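Huddale Records Project Publishes Archive on Offshore Company Ownership in Grastville

FOR IMMEDIATE RELEASE
13 October 2020

GRASTVILLE — The Huddale Records Project today opened a searchable archive of 2,000 documents on shell companies that own property in Grastville. The archive is free to use and does not require an account.

The documents include company filings, property deeds, loan agreements and letters between registration agents and their clients. Most were already public but were held in separate offices, often on paper only. A smaller set was given to the project by a source who asked to stay unnamed. Staff checked each of those papers against at least one public filing before adding it.

The archive covers 49 companies registered in 6 jurisdictions. All of them have owned land or buildings in Grastville at some point in the past two decades. In many cases the company listed on the deed is owned by a second company, which is owned by a third, and the name of a living person does not appear until several steps later. In some cases it does not appear at all.

Two of the companies, Pravberg Holdings and Tabrizi Land Trust, are the subject of longer reports published with the archive. The Pravberg report follows the sale of a former rail yard on the east side of town. The Tabrizi report looks at a group of apartment buildings that changed hands several times while the mailing address for the owner stayed the same.

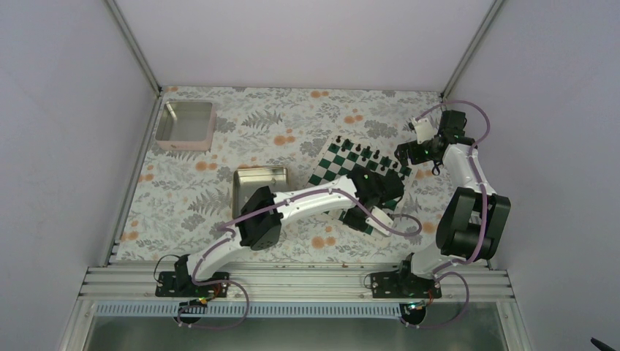
Both companies were sent written questions before publication. Pravberg Holdings replied through its lawyers that it has followed all laws that apply to it. Its full reply is posted with the report. Tabrizi Land Trust did not respond.

Owning property through an offshore company is legal, and a company's presence in the archive does not mean that it or anyone connected to it has broken the law. The project has left out home addresses, bank account numbers, signatures and the names of junior employees. Where a page has been edited for these reasons, the edit is marked on the page.

Readers can search by company name, street address, registration agent or year. Each record shows where the document came from and links to related records. Documents in other languages have a short English summary — full translations will be added as they are finished.

The project also plans to publish a second group of files, mainly court records and tax lien notices. No date has been set. Reporters who want to work with these files before release may apply through the contact form on the archive site.

Corrections can be sent through the same form. Any change to a published record will be listed on the corrections page with the date and the original wording.

About the Huddale Records Project
The Huddale Records Project is a nonprofit newsroom based in Grastville. It collects and publishes public records on property, company ownership and local government contracts. It is paid for by reader donations and grants, and a list of donors is posted on its website.

Media contact: Press Office, Huddale Records Project, Grastville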